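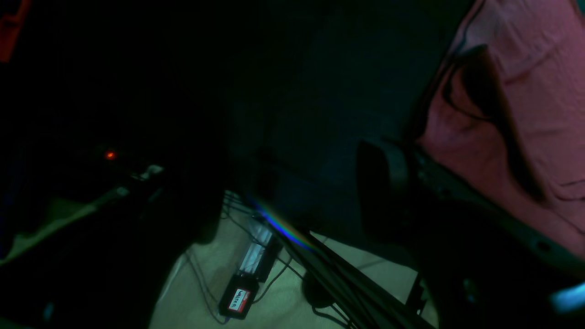

*Cables on the floor and a small red-orange light on the left, with most of the room dark.*

Most homes are lit for the ceiling. There is one fixture in the middle of each room, it is switched on at dusk, and it does a fair job on the top of the bookcase. The floor gets what is left over, and the floor is where the cables are.

I think we should light the low parts of our rooms, and I think we should do it before we buy another box, basket or clip to put the cables in. I have come to this view slowly. For 14 years I have lived in the same apartment on Dukska Street, and for most of that time I treated the tangle on the floor as a storage problem. I bought sleeves. I bought a tray that screws to the underside of a desk. In August I bought a set of adhesive hooks from Renaud, the hardware store on the corner, and put them along the baseboard. They held until the first warm weekend.

None of these were bad products. The trouble was that I installed them in the dark and then used them in the dark. A cable that you can't see gets left where it lands. A plug that you can't identify stays plugged in. People talk about clutter as if it were a matter of character, and a good deal of it is a matter of visibility.

Small lights on chargers and power strips make this worse. A red or orange dot shows that something over there has power. It doesn't show which thing, or what runs from it, or whether there is a loop of wire between you and the door. You can learn to steer by such dots, as I did, and you can do it for years without ever looking properly at what is lying there.

Black cable is part of the problem too. On a pale floor in daylight it stands out well enough. At night, with one weak patch of light, it shows in one place and vanishes in the next, and your foot finds the part that vanished. Manufacturers make almost everything in black, and I would gladly pay more for an extension cord in yellow. Cloth-covered cords in bright colors exist, but they are sold for table lamps, where the cord hardly matters, and priced as decoration.

Fabric deserves a mention here. A blanket or a shirt that slides off a chair will cover a cord completely, and then the cord is both a trip hazard and a heat question. I am not an alarmist about this. Most chargers under most blankets do no harm. But a charger ought to have air on all sides, and the only way to be sure of that is to look.

My own fix was cheap. I took the old Drinia desk lamp, the kind with a clamp, and fixed it to the leg of the desk so that it shines along the floor. It cost me nothing, as I already owned it. A neighbor did the same with a battery strip made by Dimo, stuck under the edge of the bed frame, and that works nearly as well, though the batteries need changing more often than the packet suggests.

The first evening the lamp was on, I found 4 chargers for phones I no longer own. I also found a cord that went behind the desk, around the leg, and back out to a socket it could have reached directly. I had vacuumed around that cord every week. Once it was lit I moved it in less than a minute.

There is an objection, and it is a fair one. Some people want a dark room in the evening, and a lit floor is not restful. I agree about the bedroom at sleeping time. The lamp doesn't have to be on all night. It has to be on while you are putting things down, plugging things in and picking things up. After that, turn it off.

Another objection is that a tidy person doesn't need it. Perhaps so. I have visited tidy people, and I have looked under their desks, and I would like them to try the lamp for one week before they say so.

The usual advice in magazines is to hide the wires. I would rather see them. A wire in plain view gets coiled when it is too long and replaced when the jacket cracks. Wires in a box behind a sofa are left alone until something stops working, and then the sofa has to be moved, usually at night, by someone holding a phone in their teeth.

So my suggestion is one lamp, set low, aimed across the floor, switched from where you sit. The hooks and sleeves can wait until you have had a look at what you own.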